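[irkport-touring] Re: Irkport to Rutitz over the top, anyone done it loaded?

On 5 January 2022 a list member wrote:

> Hello all. Planning an overnighter in March, Irkport to Rutitz by the old
> quarry road and back along the river. Touring bike, two rear panniers and
> a bar bag, no suspension, legs of a person who sits down for a living.
>
> Questions:
> - is the quarry road rideable now or is it still all loose stone
> - where do you get water between Irkport and the top
> - is there anywhere to eat in Rutitz out of season
> - is the river path worth it or should I just take the main road home
>
> I have the old Trireo map but it's from before they moved the bridge, so
> don't assume I know where anything is. Tire advice also welcome, I'm on
> 32s at the moment and could go wider if I lose the fenders.
>
> Thanks in advance.

Quick reply, on lunch, sorry for the shape of it. Did this loaded last summer and once light the spring before. Yes it goes. Answers not in your order.

WATER AND DRINKS

Fill up in Irkport, at the tap behind the station. After that there's nothing reliable until the top. There's a trough marked on the Trireo map just past the second farm — dry both times I went by, and I wouldn't drink out of it anyway. The climb is 900 meters from the river if you add up all the little drops, more work than the profile makes it look. I carry two big bottles on the frame and a spare in the pannier and I finished all of it in summer. March you'd get away with less.

In Rutitz you can buy cold drinks at the cafe on the square or at the shop across from it. Shop shuts for lunch and they mean it. Screw caps are the ones to get, they fit a side pocket and you can refill them for the ride home. Cans are no use to anybody on a bike.
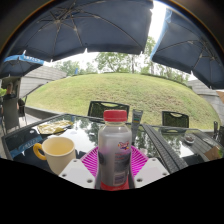
SURFACE

Quarry road was regraded, so the lower half is fine, hard packed, one bad washboard bit after the gate. Upper half is still stone. Not big stone but it moves. I walked the last ramp with bags on and rode it without. No shame. 32s will do it if you go easy and keep the pressure down, I was on 38s and glad of them. Keep the fenders in March, that river path throws up a lot of muck and you'll be wearing it.

Coming down the other side is the part I'd worry about. Steep, shaded, and the corner above the chapel has gravel right across it. Brake before, not in it. Check your pads before you leave, there's no bike shop past Irkport unless you count the hardware place, which has tubes in one size and it won't be yours.

FOOD AND SLEEPING

Cafe in Rutitz does soup and a cheese toast thing all year as far as I know, but call the day before if you're counting on it. Cash only when I was there. Outside seating is good in warm weather, plenty of shade and you can lean the bikes where you can see them. Doubt they'll have the umbrellas out for you in March. We sat there way too long and had to ride the last bit in the dark, so set yourself a time to leave and stick to it.

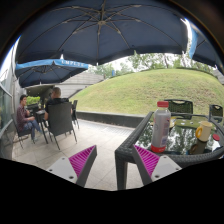
Under the umbrellas on the patio, Rutitz stop.

Beds — Zacharias is the guesthouse everyone uses, top of the lane behind the church. 50 a night with breakfast last time, might of gone up. They have a shed with a lock for bikes, ask for the key when you check in becuase the desk isn't staffed later on. Heating comes on when they feel like it. Bring the warm socks.

Camping is possible by the river but that field floods in spring and I would not.

GETTING HOME

River path, every time. Main road has no shoulder for the first stretch and the quarry trucks use it from early morning. The path is slower and there's a bit where you lift the bike over a stile (take the panniers off first, I didn't, pulled something). New bridge is five kilometers downstream of where your map puts it. Don't follow the old signs, they take you to the old landing and then you're coming back the same way with a headwind.

If you miss the path turn, look for the pump house. Turn is just after. No sign.

Train back from the halt is an option if the weather goes bad. Bikes ok outside commuter hours, buy the ticket on board.

I have a gps track somewhere but it has my wrong turn in it. Can send off list if wanted. Let us know how it goes, esp. whether that top ramp has settled at all. Thinking of taking the long way round again myself once the clocks change.

Recent threads on this list
- Re: Lowrider racks on carbon forks, yes or no
- Pump house detour, path closed again?
- Fenders that don't rattle
- WTB: 26 inch touring wheels, Irkport area
- Re: Bikes on the early train
- Zacharias guesthouse, opening dates
- Trireo maps, which edition has the new bridge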